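Shop Floor Tips: Keeping Your Shelves (and Your People) Happy Once the Ordering Goes Automatic

Posted August 30, 2021

Pull up a milk crate, this one runs a bit long. A few of you wrote in after the March page on mopping and cool-room doors to ask how we were getting on with the new system, and whether it had put anyone out of a job. It hasn't, but it has certainly changed what the job feels like, and I've been collecting little tips on the back of delivery dockets ever since.

A quick bit of background for anyone new. Our shop switched over to Natik for the ordering, and the Hokora label printer talks to it, so when a price changes the new ticket is waiting for us in the morning. We carry 904 lines, give or take whatever is on special, and 359 of those are now reordered without a person touching a clipboard. Mostly that's the drinks, the shampoo and the laundry things, the steady sellers. The odds and ends we still do ourselves, and I'm rather glad of it.

Tip for the first fortnight: keep the clipboard anyway. We ran the two side by side for over 36 days, which was longer than the Pralel people who set it up thought we needed, and it was worth every minute. We found a whole row of peach drink the system believed we had and we didn't. Someone had keyed a carton as a single bottle, and the poor thing had been happily telling us we were fully stocked.

Tip for the drinks shelves: face up by hand, and use both of them. A computer can tell you how many bottles you've sold but it has no idea that they're all standing at the back with their labels turned to the wall. I take hold of two neighbours at once, low down where the bottle is steadiest, square them to the front lip and move along. If you grab one by the cap and drag it, the ones beside it go over like skittles, and you'll be chasing them under the bottom shelf with a broom handle (ask me how I know). Keep your long sleeves clear of the row behind as you pull back, too.
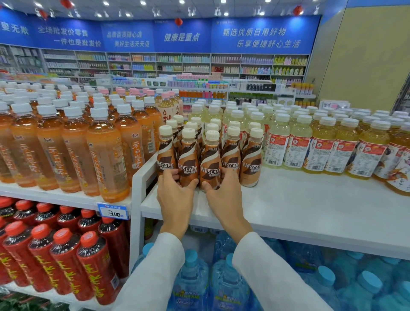
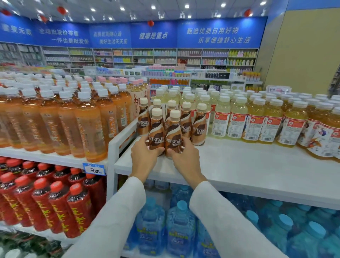
Hands on the Nescafé bottles at the front of the shelf, tall orange tea next door at 3.00 and the big blue water jugs down below.

Small groups near a corner are the ones that get untidy first, in my experience. People reach past them for the juice, or pick one up, read it and put it back facing the other way. I give the corners a once-over whenever I walk by, even if I'm on my way to something else — it takes a moment and saves a proper tidy later.

Tip for heavy stock: let the machine do the lifting out the back, and let people set the pace out front. We bought a little powered trolley from Yeh which follows a strip on the storeroom floor, and my knees have never been so grateful. Water jugs used to be the chore everybody swapped shifts to avoid. Now they ride as far as the doorway, and we only carry them the last stretch to the bottom tier. Bend your knees, hold the jug close to your tummy and set one edge down first. Wipe the floor strip once a week with a barely damp cloth and no detergent, or the trolley loses its way and sulks beside the mop bucket.

Tip for price tickets: print in the morning, hang before opening, and have a second person read them back aloud. The printer is very good, but it will print the wrong price just as beautifully as the right one. We put 2 people on it, one reading the ticket and the other checking at the register, and swap halfway so neither goes cross-eyed.

Now, about the people side, as that was what most of you were asking. The after-close count used to take up most of an evening, and the extra hours suited some of our staff and drove others up the wall. When the count shrank, we sat down over a pot of tea and worked out where the time should go before anyone had a chance to worry about it. Some went to earlier finishes, some to looking after the back shelves, which had been neglected for years, and a fair bit to plain old helping customers find things. Do have that chat early if you're thinking of going the same way. A roster that changes on the wall with no warning will sour people on the best software in the world.

And teach everyone how to overrule it! Ours has a hold button on every line, and for a while only I knew where it was. A hot weekend or a school fete will empty a shelf faster than last year's numbers would suggest, and whoever is standing in the aisle will see it first. I've written the steps on a card and taped it inside the storeroom door, at a height where even our shortest colleague can read it.

Next time I'll get to cardboard, which has been piling up nicely while I've been typing.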